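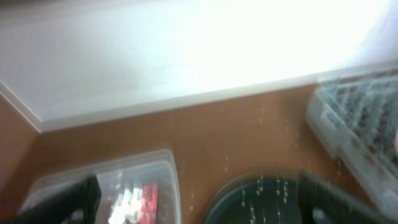
Clear container and organiser tray on the worktop, with pale specks between them.

Section 4: Setting up your sorting corner

Now that you have unpacked your Holleo set and checked everything against the list in Section 2, it is time to find it a proper home. We do encourage you to take your time over this part. A sorting corner that suits the way you like to work will be used every day, and one that was thrown together in a hurry tends to end up under a pile of post by the end of the week.

The set is meant for small household bits and pieces: wrapped sweets, tea bags, sewing things, batteries, whatever tends to gather in your drawers. You will need the clear container, the organiser tray, a soft cloth and a table or worktop with a reasonably flat surface.

4.1 Choosing the spot

1. Pick a corner if you have one. With a wall behind and a side panel to the left, small items have fewer places to roll away to.

2. Measure the depth of the surface from the wall to the front edge. You want at least 300 mm clear, and a little more is always welcome if you like to rest your wrists while you sort.

3. Look at the light at the time of day you expect to be working. A pale wall can throw back a good deal of glare, especially in the afternoon, and you may find it kinder on the eyes to draw a curtain or turn the lamp a little.

Note: If your wall has a trim strip or a raised ledge along the bottom, leave a finger's width between it and the tray. You will be glad of the gap when you come to clean.

4.2 Preparing the surface

4. Brush away any crumbs and specks first, working from the wall towards you. A glossy wooden top shows up every little pale crumb, and they do love to collect in the space between the container and the tray.

5. Wipe the surface with a cloth that is barely damp, then go over it once more with a dry one. Leave it for a few minutes before putting anything down.

Caution: Do not use scouring powder or the rough side of a sponge on varnished or polished wood. The marks will not come out.

4.3 Placing the container and tray

6. Stand the container on the left and the tray on the right, with a clear patch of table between them. The patch is your working space, so try not to let it fill up. Left-handed readers may well prefer things the other way about – please do swap them.

7. Fill the container loosely and keep the contents below the rim. Grouping by colour is a lovely simple way to begin, with white things together and red things beside them, and you can see how you are getting on through the side without lifting anything out.

8. Move items across to the tray one small group at a time. Start with the compartment furthest from you and work forwards, so that your sleeve is not forever dragging over the parts you have already done.

Caution: The container is not suitable for hot liquids or for use in an oven. Wash by hand in warm water no hotter than 40 degrees.

4.4 Keeping it tidy

9. Lift both pieces once a week and brush underneath. If you keep anything sugary in the container, twice a week is better.

10. Rinse the container when the walls begin to look cloudy, and dry it with a soft cloth, paying attention to the rounded corners, where water likes to sit.

Spare trays can be ordered with the card at the back of this guide. Section written by Katia Russo and checked by Emilian Toma. Last revised September 15, 2025.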